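I finished The Salt Ledger last night, well past one in the morning, and I've been going about all day with that slightly hungover feeling you get when you've left a book and haven't quite arrived back anywhere else. So this will be a long one. Put the kettle on.

Some background first. I don't normally go near family sagas. They make me tired. There's always a family tree at the front that I ignore, and then by page ninety I'm flicking back to it in a temper because there are two men called the same thing and one of them has married his brother's widow. The Salt Ledger has a family tree too, spread over two pages, and yes, I ignored it, and yes, I was back there before the end of the second chapter. Some things you never learn.

I picked it up in the charity shop by the station for 80 pence, purely for the cover, a sort of sea green with a ship's lantern on it. It sat on the pile by the bed from January until last week. 413 pages, small type, no chapter titles, and a quote on the back calling it "unflinching", a word that usually makes me put a book straight back. I don't want my novels to be unflinching. I want them to flinch now and then, it shows they're paying attention.

The story goes like this. The Lehtinen family run a salt store in a port called Dudov, which doesn't exist on any map (I checked, I always check) but feels like it ought to be up on some cold northern coast where everybody owes everybody else money. The grandfather keeps a ledger. Every debt in the town goes into it, and they're hardly ever debts of money: a favour, a loan of a horse, an insult at a wedding. When he dies the ledger is passed to the middle daughter, who didn't want it, over the heads of the two sons, who did. The rest of the book is what she does with it over the next 30 years.

That's such a good idea for a novel that I was annoyed I hadn't heard of it before. The first hundred pages are close to perfect. There's a long scene where she reads the ledger through for the first time, in the kitchen, with her brothers pretending to play cards in the next room, and you get the whole history of the town in little scraps of entries. "One ham, returned late." "Laughed at my coat." I read that last one out to my other half, who was trying to watch the snooker, and had to read it out again because I'd laughed through the end of it.

I did most of that first stretch in one sitting, at the weekend, with a takeaway on the way and my phone turned face down. Reading and eating with your fingers don't mix, by the way. There's now an orange thumbprint on page 61 and I feel bad for whoever gets it off me next.

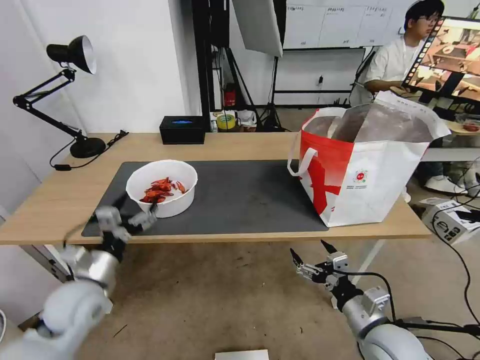
Crayfish in the bowl, bag to the side.

Back to the book. What I loved best was how the town is put together. You know how some novels give you a map, and others just walk you round until you could draw one? It's the second kind. By the middle I knew the way from the salt store down to the harbour, past the chapel with the wrong-coloured door, and I knew which side of the street you'd walk on if you'd fallen out with the baker. There's a rival town along the coast, Prevard, that everyone in Dudov talks about as though it were Babylon. They've got street lamps in Prevard. They've got a hat shop. When the daughter finally goes there, more than halfway in, it's smaller than home and it rains the whole time, and she buys a hat anyway and never wears it. I thought that was lovely. It's four pages and she hardly speaks in it.

The daughter herself is a tricky one. I've looked at a few reviews since finishing (never before, that way madness lies) and plenty of readers found her cold. I didn't. She's careful. She's somebody who was handed a book full of everyone's worst moments at the age of nineteen and worked out quite quickly that the only safe thing was to keep her face still. There's a bit where the harbour master comes to ask whether his father's debt is still in there, and she says she'd have to look, and he knows that she knows it by heart, and she lets him stand there dripping on the mat while she turns the pages. Is that cruel? Probably. I'd have done the same, I think, and enjoyed it more.

The brothers are less good. The elder one is there to be angry and the younger one is there to be charming and drown. I don't count that as a spoiler. He's described as "fond of small boats" the first time he comes through a door, and from then on you're only waiting to find out which boat.

And then there's the middle. Oh dear, the middle. For a good long while, from somewhere after the Prevard trip, the book turns into a novel about a court case. A merchant company called Flolon arrives in town and wants to buy the salt store, and when the family won't sell they try to prove that the ledger is a legal document and that half of Dudov is in default. On paper (sorry) that's clever. In practice it means page after page of men in collars reading clauses at each other. The author has clearly done a mountain of research into maritime law and wasn't going to let a drop of it go to waste. I skimmed. I'm not proud of it. I went back the next evening and read the bits I'd skimmed, and I'd been right to skim them.

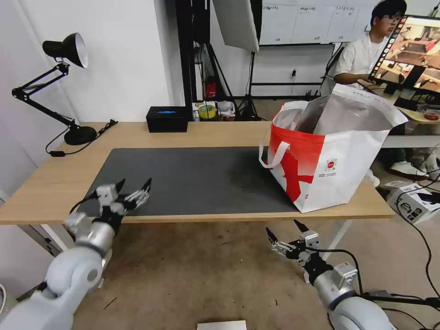 I'll say one thing for the trial, though, and that's the witness statements. Each of the townspeople gets called up to say what they think they owe, and none of it matches what's written down. The baker is convinced her family is in debt over a fire, and there's no fire in the ledger at all. She's been crossing the road for years over nothing. An old sailor insists he owes nothing to anyone and there turn out to be eleven entries under his name, all for kindnesses. If the whole middle section had been those statements and none of the clauses, I'd be buying copies for everyone at Christmas.

My other grumble is the prose, now and then. Mostly it's plain and quick and just gets on with the job. But every so often the author seems to have remembered they were writing Literature, and you get a sentence about the sea that goes on for half a page with nothing happening in it. The sea is a mother, the sea is a moneylender, the sea is a closed door. Pick one! My notes for that chapter (I keep them on the back of an old envelope that doubles as a bookmark) just say "sea again" three times with a line under it.

There's also the dialect question. The older characters speak in a made-up sort of coastal speech, with words like "scather" and "nollow" that you're meant to pick up as you go. I like that kind of thing normally, and I got there with most of it, but I still couldn't tell you what a nollow is. It might be a type of fish. It might be a mood. The grandfather says he has one on his deathbed and it would make quite a difference to the scene.

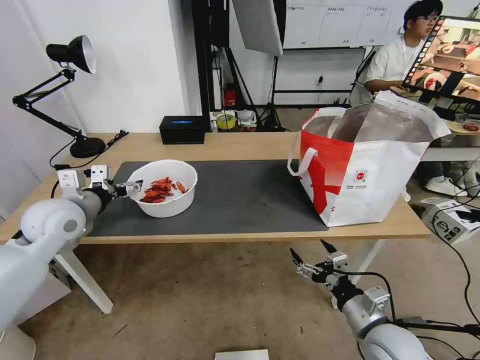

Now for the ending, which I'll try to talk about without giving it away. You go through a book like this with one question in your head, which is what's going to happen to the ledger. I'd made my guesses. I thought she'd burn it, because people in novels are always burning things, or that it would go into the harbour along with the younger brother's boat. I'd have been cross with either. What she does do is much smaller and odder, and it takes her a whole winter, and it involves every household in the town. I went back and read the last twelve pages a second time straight away. Then I turned the light off and lay there thinking about who'd be in my ledger, and what I'd be down for in other people's, which is no way to get to sleep.

(I do still have a casserole dish belonging to our old neighbours from two houses ago. I've decided that's going on page one.)

If you liked those slow, cold, slightly spiteful novels where everyone knows each other's business, you'll get on with it. If you need a love story you'll be a bit short-changed. There is one, sort of, with the man who mends the scales, but it's conducted almost entirely through remarks about weights, and I only realised it had been a love story once it was over. I've got a feeling that was the idea.

I looked it up to see if there was anything else by the same author and there's a second novel, set in Prevard this time, a generation later. I'm in two minds. Part of me wants the hat shop. The other part suspects there'll be another court case. The library has a copy and I'm number six in the queue for it, so I've got time to make up my mind.

Next up is something short. I've promised myself nothing over two hundred pages until the pile by the bed comes down below the height of the lamp, and I've got a thin little detective novel set on a sleeper train that should do the trick. After that it's book group, where we were meant to be doing a three-volume thing that comes to 2688 pages in the edition someone found, and there's been a bit of a mutiny. I voted for the first volume only. I'll let you know how that goes.

Oh, and if anyone knows what a nollow is, the comments are open.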